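News > Engineering > Automation

Moton extends recording of table tasks at Ovness

26/06/2019
By our technical staff

Moton has extended the recording programme at its Ovness site, where robot arms are being guided by hand through simple household tasks to build a set of examples for a learning system. The set, known as Nemolis, stood at 2225 accepted recordings when the firm closed its latest count. Work on the present group of tasks, in which single items are moved into open containers, will now continue through the summer.
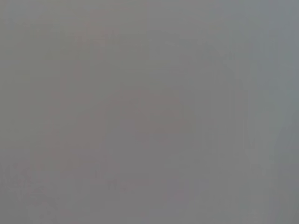
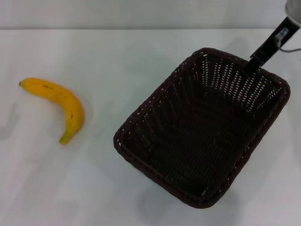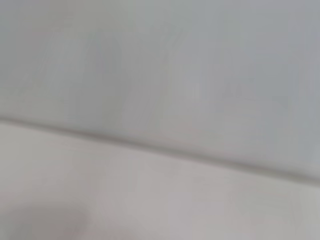 Banana and woven basket on the white table at Ovness (second picture); first and third pictures, wrist-camera views.

Vol. 21, No. 4 — p. 9

The programme began in April with a narrower aim. Moton wanted enough examples of one motion, picking up an item and setting it down inside a container, to find out whether a controller trained on them could cope with a container that had been turned or shifted. Early runs used a shallow plastic tray kept in a fixed position. The tray has been dropped from the current list, and containers are now placed at a new angle before each recording.

A recording starts with the arm in a rest position and the items already laid out. The operator drives the arm from a separate station and ends the recording by pressing a pedal. Joint positions, gripper opening and camera images are stored together against a shared clock. The text of the instruction is added before the run begins, in a fixed form of words, so that the operator works to the instruction and does not write it afterwards to suit what was done.

The fruit-and-basket task is one of the longer-running items on the list. The instruction is to place the fruit in the basket. A run is accepted if the fruit ends up inside the rim and the gripper is clear of both when the pedal is pressed. Touching the basket does not by itself cause a run to be rejected. Moton says it considered a stricter rule and decided against it in May, on the grounds that light contact with a container is common in ordinary handling and that a system trained only on clean approaches had shown poor recovery when it brushed a rim.

Runs in which the basket is moved a long way are kept but placed in a separate group. They are excluded from the main training set for the time being. The firm has not decided on a limit for how far a container may travel, and the present division is made by the person checking the run.

Woven containers have been harder to work with than moulded ones. The openings in the sides let light through, and the edge of the rim is uneven, which has affected the depth estimates used for checking. The estimates are not passed to the learning system itself. They are used afterwards to flag runs in which the gripper appears to have gone below the height of the table, a fault that usually points to a calibration error. With the woven baskets the check produced a large number of false flags, and it has been switched off for that group until the software is revised.

Camera arrangement

Each run is recorded from above the table and from the wrist. The overhead images carry most of the information on layout: where the item lies, how the container is turned, and how much clear table there is between the two. The wrist images are intended for the last part of the approach, when the fingers come close to the item.

Moton stores all views for the full length of the run and does not trim them. An earlier version of the recorder saved wrist images only when the gripper was within a set distance of an item. That saved disk space but left the streams with different lengths, and the training code had to fill the missing steps with copies of the last stored image. The firm went back to full-length storage at the end of April.

The learning system receives the images at reduced size. No selection is made between the views before training, and the weighting given to each is left to the network. A comparison with the wrist view removed is planned, as is one with the overhead view removed. Neither has been run yet. The firm expects the first of them to take place once the fruit tasks are complete, as these use the same table and the same lighting throughout.

Lighting is kept diffuse. Direct lamps were tried and gave strong shadows under the arm, which moved with it and were sometimes followed by the item tracker. The table is plain white for all tasks in the present group. Patterned cloths are due to be brought in at a later stage.

Checking and hold-out

Every recording is watched in full by someone other than the operator. The checker confirms that the instruction matches the action, that the streams are complete and that the pedal was pressed at the right point. Rejected runs are kept on a separate drive with a short note of the fault. The most frequent note so far is an early pedal press, with the gripper still closed on the item.

Roughly 400 of the accepted recordings have been set aside and will not be used for training. They were chosen by session and not singly, so that no session is divided between training and testing. Moton said that a first attempt at a random split had given test results that looked better than they should have, as runs made a few minutes apart differed very little.

The arms are driven through a Hubmann control unit, the same type fitted to the firm's packing cells. Using the existing unit avoided a new safety assessment but limits the rate at which commands can be logged. The limit has not been a problem in slow placing tasks. It may become one in the next group, which includes pouring dry goods between bowls, and the firm is considering a second logger connected directly to the arm.

Operators are trained for two days before their recordings are accepted. They are asked to work at a steady pace and to correct a poor grasp by opening the gripper and trying again — dragging the item into place is treated as a fault. Corrections are left in the recording. A sample of runs from each operator is compared every week with the rest of the group, mainly for speed, and an operator whose runs have become much quicker than the others' is asked to repeat part of the training.

Moton has not said when Nemolis will be released or whether outside laboratories will have access. A file description has been circulated to its suppliers for comment. The firm said the naming of tasks was likely to change before any release, and that recordings made before the return to full-length wrist storage would probably be left out.

Work on the fruit tasks resumes on Monday with a second basket and a change of table height.

Related items

Hubmann control units: revised wiring notes for packing cells
Ovness site adds second recording room
Depth checks and open-weave containers: a short report
Item tracking under diffuse light
Moton sets out file format for arm recordings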